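Tratano rim tub, medium, beige/grey
Posted Apr 26, 2021

Quick one, kids need picking up. I've had this long enough to have opinions and a couple of you asked in the comments on the tea towel post, so.

Short version: good tub, buy it if you keep small cloths. Don't buy it for jumpers. Longer version below, plus some stuff on the cloths and the table board because that's all one system at our place now.

What it is. Open tub, rectangular, beige sides with a grey rim. No lid. They sell a lid seperately but it was out of stock at Tolentino Home when I went and I haven't missed it. 373 mm along the long side, measured it myself, the label says a bit more. Came in a cardboard sleeve, no fiddly assembly. Peeled the sticker off in one go, which never happens.

What I use it for. Cloths. Muslins, bibs, hankies, the thin printed ones that go everywhere. We used to have a drawer. The drawer was a disaster. You'd open it, a cloth would catch at the back and then the whole thing jammed and somebody small would be standing there with yoghurt on their chin.

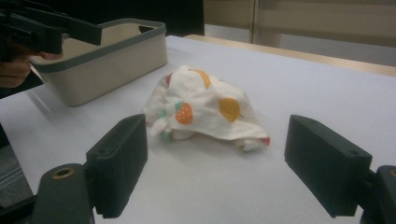

Basutau fruit print in a heap, Tratano tub behind.

The cloths are Basutau, the fruit ones. Strawberries and so on, all very orange. Soft, thin, dry on the line in no time in August even, and our August is wet. They don't hold a fold though. You fold one into a neat square, look away, and it's slumped. Which is the main reason the tub works for us. Stopped folding. Bunch, drop, done. If you're a filer (little upright rectangles, all facing the same way) you'll want dividers, and Tratano don't make any for the medium. They do for the large. No idea why.

Sides. They stand up OK with nothing in there. I was worried about that, the last storage thing I bought flopped open like a dropped pie. The walls do lean out a touch towards the top so two side by side on a narrow shelf is a squeeze. Measure at the rim, not the base!! I measured the base. Had to swap shelves.

Colour. Online it's nearly yellow. At home it's a plain cream-ish beige, goes with everything, shows nothing so far. Grey rim is nicer than I expected. It also comes in a green I wouldn't have in the house.

Now the table. Sorting happens on a big white Midley board that lies on top of our wooden table, because the table marks if you breathe on it. Bought it for craft and it ended up as the laundry spot. 968 mm the short way. I wanted something that covered the lot and it doesn't, there's a strip of timber left showing along one edge, so of course that's where every cup gets put.
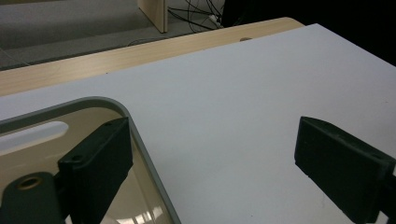 Still, I'd get the Midley again. Matte, so no glare from the downlights, and lint shows up on it straight away so you can wipe it off before it's all over the clean stuff. Doesn't slide much. Bit of non-slip mat under the corners fixed what slide there was. $54 on special, and full price I'd have thought twice. It's awkward to carry on your own, so get the delivery. I didn't and had it across the back seat with my arm out the window holding it still, dont do that.

One gripe, pale cloths on a white board are hard to see at night. I've left plain ones sitting there and found them next morning. The fruit ones you can spot from the hallway.

Back to the tub. Cleaning: warm soapy water on a rag, wipe round, leave it upside down on the rack. Crumbs get in the base corners and you have to go in with a fingertip. The rim collects fluff on its underside, had a look last week and yuck. Two minutes with an old toothbrush.

Getting things out is the real test and it's good at that. Wide opening, no lip folding in on your hand. Kids can reach in without tipping it. Getting things in, same, you can let a cloth hang over the far side and just let go.

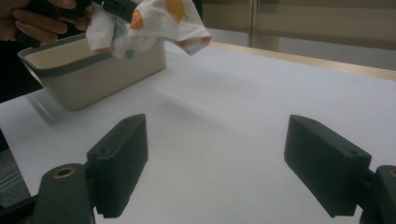
Weight, hardly any. That's good when you're carting it from the line to the table and less good outside in wind. Ours went across the lawn empty. No damage. Keep something in it or bring it in.

No handles. This annoyed me for the first while, I'd have paid extra for a cut-out either end. You get used to holding it under the rim. If your hands are sore or you're carrying a toddler as well, think about it.

Things I'd change:
Handles, see above
Dividers for the medium
A size on the base that you can read without a torch
A lid that's in stock

Things I wouldn't: the shape, the rim, the colour.

The shop page has 141 reviews and a fair few of the cranky ones are from people who put nappies or books in it. Can't speak to nappies. Books, come on, it's a light tub. Get a crate.

Also someone asked if the Basutau print fades. Bit of softening on the orange, reds look the same to me. Cold wash, no softener. They shrank a smidge in the first wash and then stopped.

Ratings then. Tub four out of five, would be more with handles. Cloths four and a half. Board four on special, three and a half at full price.

Gotta run. Ask about the large in the comments, my sister has that one and I'll get her to measure the rim for you.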